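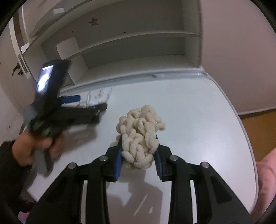
Pengate Manipulation Group > Software > Perception

Puffed snacks: segmentation keeps splitting the pile

cirness_dev
Running the Plalano segmenter on the snack set, 400 episodes. When the jaws close on the clump it breaks one mound into several objects and the grasp label flips. White on pale gray doesn't help. Anyone tuned this?

tk1468
Raise the merge threshold. Default is too low for porous stuff.

loopclosure
Disagree. Then it merges the plastic bag with the food. I'd drop instance masks and label contact from jaw width.

tk1468
Jaw width is noisy on soft items.

cirness_dev
Tried both. Threshold fixed 368 of them, bag merges in the rest. Will try width next.

loopclosure
Post the config when you do.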